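Research > Field Robotics > Methods and Protocols
Filed under: Data quality, Handling standards

4.2 Rules for wrapped and reflective items

Film-wrapped goods caused most of the arguments while we drafted the Flostley protocol, so they get their own rule. Operators close on the side wall, never the lid, with both pads making contact before any lift. No re-gripping mid-take - open fully, back off, start over. Of the 2707 takes logged to February, 553 were flagged for glare or creased film. Flagged, not deleted. Labelling glare as a fault in the first draft was a mistake, and the wording has been changed accordingly.

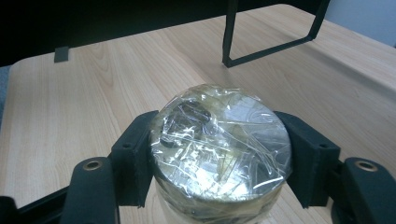
Figure 2. Side grip on a cylinder wrapped in clear cling film, both fingers in contact.

Grostine objected to the side-wall rule at review, saying that film shifts under a pad whatever the height of the grip, and that a standard shoud set a maximum closing force instead of a contact zone. Fair point. We kept the zone and added force as an optional field, as only one of our sites can log it.

Remaining items are short. Pads wiped between objects. Lighting left alone for the whole session. Wrap not to be replaced partway through a batch, even if torn; note the tear and carry on. Disagreements on a flag go to a second reviewer, whose call is final for that relase.

Related items
- Farooqui checklist for gripper pad wear
- Grurari naming rules for shared takes
- Flostley protocol, change log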